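May 18, 2026
Bench book, adhesives and coatings room. Entry by Anneliese Haberkorn.

Sealer trial, second batch. Carrying on from the January tiles. Same question as before: how long does the water-based sealer need before a second coat goes on without dragging the first.

Stock used today: Caltero clear, the tin opened last week, and one litre of the Coltedon base from the bottom shelf. The Coltedon had a skin on it. Lifted the skin off in one piece, stirred for 4 minutes by hand and strained it through a paint filter. No lumps after that. Wrote the date on the lid.

Tiles are the unglazed terracotta from Tkachenko. They were dusty out of the box, so brushed them off dry, wiped with a damp cloth and left them in the rack over the weekend. Weighed each one this morning before coating. The weights are on the loose sheet tucked into the back cover. Two had chipped corners and I put them aside for the scratch test, where the corners don't matter.

First coat went on at 9.15 with the foam brush. The Caltero goes on thin and milky and you can see where you have been. The Coltedon is thicker and holds brush marks for a good while. I tried thinning a small pot of it with water, one part in ten, and that levelled much better. Worth repeating properly. I didn't weigh the thinned pot so those tiles don't count towards the coverage figure.

Touch dry:
Caltero, 38 minutes
Coltedon as supplied, 66 minutes
Coltedon thinned, not timed, I was on the phone to Flusel about the late delivery

Flusel say the new foam brushes are on the van but couldn't give me a day. We have enough to finish this batch if people wash them out straight after use. Please do not leave them standing in the jar. The foam swells, comes away from the handle and then bits of it end up in the coat.

Second coat on the Caltero tiles at touch dry dragged badly on the first three. Left the rest until after lunch and they took it with no trouble at all. So touch dry is too early for this product, whatever the tin says. At 264 minutes after the first coat the surface felt hard and the brush slid. The real answer is somewhere between the two and I need to fill in the gap with tiles at one-hour steps.

Room was at 19 degrees in the morning and had crept up a degree or two by three o'clock. Window shut throughout. The humidity meter needs a new battery, so no reading for today, which is annoying as the January set had one for every coat.

Water drop test on last batch's tiles, single coat: drops sat up on the Caltero ones and were still sitting there when I went for tea. On the Coltedon ones there was a dark ring under each drop by then. Wiped everything off and put them back in the rack to dry.

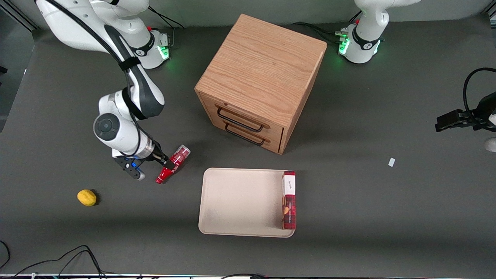
Can the second coat go on the next morning instead, to save waiting about?

Leaving it overnight is fine for both products, but give the surface a light rub with a fine pad first and wipe off the dust, or the new coat may not grip.

To do:
Battery for the humidity meter.
Twelve more tiles brushed and racked, ready for the one-hour steps.
Thinned Coltedon again, weighed this time, and timed.
Scratch test on the two chipped tiles once they have had a full week.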